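Visit to the Culport Record and Metal Music Fair
Report of the Clarnholm Music Library, 11 Nov 2018

The library attended the fair in Culport in order to fill gaps in its heavy metal lending collection and to meet the smaller labels from which it buys directly. Stands were spread over 2 halls, with 127 exhibitors listed in the program. Used vinyl was in the larger hall; labels and distributors had the other.

Istdale, a doom and death metal label, presented its reissue series on CD and cassette. Prices for libraries are the same as for shops, and orders are shipped monthly. The library placed an order for 14 titles, including the early demos that members have requested.
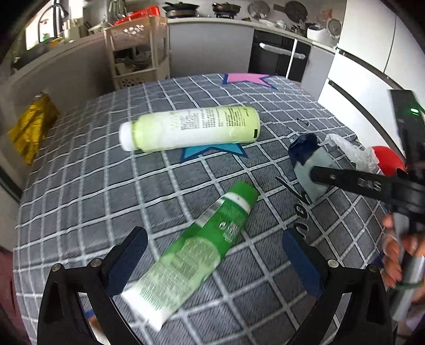 Bühler, a dealer in second-hand records, had a well-sorted stand with clear grading on every sleeve. Thrash albums from the eighties were priced above our budget. We purchased 3 live recordings and left a list of wanted items.

The afternoon talk on storing cassettes began late and was shortened. Printed notes were handed out at the door and may be read at the lending desk.

New titles will be added to the catalog by the end of November.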